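Chapter 7
Learning from Demonstration in Cluttered Spaces

What you should know before starting: the difference between joint space and task space (Chapter 3), the basics of supervised learning (Chapter 5), and how a camera is calibrated to an arm (Chapter 6). The worked problems at the end use the Tullero data, which can be read with the same scripts as before.

7.1 Why sinks are hard

In the last chapter the objects stood upright on a flat table, well apart from one another, and the arm came at them from above. A planner could find a path for almost any grasp. Most of the failures we looked at came from poor estimates of where the object was.

A kitchen sink changes several of these conditions at once. The walls of the basin limit the angles from which a gripper can enter. Polished steel reflects lamps, windows and the arm itself, so depth cameras return gaps or false surfaces. Objects lie on top of one another, and taking one out moves the rest. A rack made of thin rods is hard to measure and easy to catch with a fingertip.

For many years the usual answer was to build a full model of the basin and its contents and plan within it. This works when the model is right. When it is wrong by the width of a rod, the finger lands on the rod, the force limit trips and the arm stops. Improving the model helps, but each new sink needs the work done again.

Learning from demonstration takes another route. A person guides the arm through the task many times, the sensor readings and commands are recorded together, and a policy is trained to produce similar commands from similar readings. The policy has no explicit model of the rods or the walls. What it has is a record of how a person brought the fingers in past them.

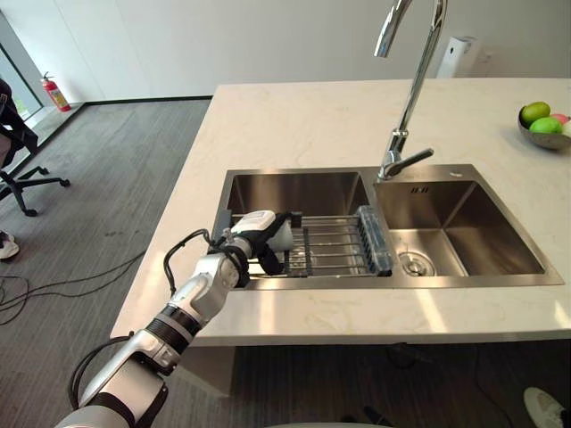
The task used throughout this chapter is called the sink task. It has two parts, which are trained and scored separately. In the clearing part, the arm must take items out of a basin and put them in a given place. In the rack part, it must pick up or set down items on a rack of metal rods without moving the rack. A trial ends when the goal is met, when the force limit trips, or when the time allowed runs out.

7.2 The Emia method

The Emia method is a form of behaviour cloning with two changes that matter here. The reader who has worked through Section 5.4 will know plain behaviour cloning and its main weakness: small errors add up, the arm drifts into positions that no demonstration covered, and the policy has nothing to go on.

The first change is that the policy predicts a short run of commands instead of a single one. In the version described here it predicts 15 steps at a time, carries out the early ones, then looks again and predicts afresh. Overlapping predictions are averaged. The effect is smoother movement, and fewer of the small pauses that occur when a demonstrator hesitates and the policy learns the hesitation.

The second change concerns what is demonstrated. In ordinary collection the person begins from a neutral pose and carries out the task cleanly. In Emia collection, a share of the demonstrations begin from a bad position: a finger already touching the basin wall, the wrist turned too far, an item held by its very end. The person then recovers and goes on. These are called recovery demonstrations, and they are marked as such in the data so that their effect can be measured.

The Tullero set holds 1459 demonstrations of the sink task. Of these, 300 are recovery demonstrations. All were recorded by teleoperation, with the operator's commands, the joint positions and the camera images stored against one clock. The contents of the basin were changed between demonstrations, and so was the placing of the rack.

A note on the objects. Plastic produce is used for the clearing part. It keeps its shape and colour over months of handling, and it covers a useful range of sizes: a lemon and an aubergine ask for quite different grasps. It also has drawbacks. A plastic pepper is lighter than a real one and more slippery, it does not bruise, and it gives no sign when the grip is too tight. A policy that does well on plastic peppers has not been shown to do well on real ones, and results should be reported with that limit stated.

7.3 What the recovery demonstrations do

Suppose two policies are trained with the same network, the same number of training steps and the same total number of demonstrations. Policy A sees only clean demonstrations. For policy B, 300 of the clean ones are swapped for recovery demonstrations. The totals match, so any gain in B cannot be put down to more data.

On an uncrowded basin the two behave much alike. The first grasp usually succeeds, and the arm never leaves the region that the clean demonstrations cover. The difference appears as the basin fills. When items are piled, a long object such as a leek or an aubergine often lies across several others. Lifting it drags its neighbours, and the next item to be picked has moved between one look and the next. Policy A tends to close its fingers where the item used to be and then repeat the same motion. Policy B more often opens, backs away and comes in again.

It would be easy to conclude that more recovery data is always better. The evidence does not support this. When the share of recovery demonstrations is made very large, the policy begins to show the errors as well as the corrections. It will touch the wall and then pull back from it, in the way it has seen the operator do. One remedy is to leave the opening moments of each recovery demonstration out of training, so that the policy learns the correction but is never shown the bad position as a target. Exercise 7.6 asks you to try this with 2 different cut-off points.

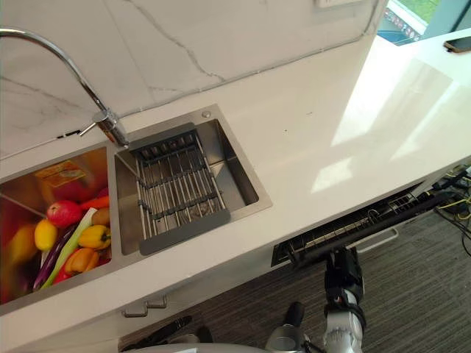
Arabzadeh objects that a comparison of this kind favours recovery data by design, as the crowded basin is exactly the case for which the recoveries were recorded. On this view a fair test would use a task that neither kind of demonstration had in mind, and the gain on such a task might be small or absent. The objection goes further: an operator who knows that a demonstration is to be marked as a recovery may move more slowly and carefully than usual, so that policy B gains from careful operation as much as from the bad starting positions.

Both points deserve an answer. The first can be tested directly by holding back a class of arrangement, for example every basin with a rack in it, from both training sets and scoring on that class alone. The second is harder. Operators cannot easily be kept from knowing how a demonstration began. What can be done is to compare the speed of movement in the two kinds of recording once the correction is over, and to resample the slower ones to match before training. The Zidix scripts supplied with this book include a routine for this, described in Section 7.7.

7.4 Measuring success

Before going further we need to settle what counts as success, as published results on similar tasks use the word in at least two ways.

Item success is the share of items moved to the right place, over all the items in all the trials. Trial success is the share of trials in which every item was moved. The second is always the stricter measure where trials hold several items. A policy can score well on item success while leaving one awkward item in the corner of the basin every time, and a reader given only the first figure would have no way of knowing.

In this chapter both are reported, together with the number of times the force limit tripped. For the rack part we add a third measure, rack shift, which is the distance between the position of the rack before and after the trial. It is measured at the end of the rack that moved further.

The following section sets out the training procedure step by step, starting with how the images are cropped to the basin.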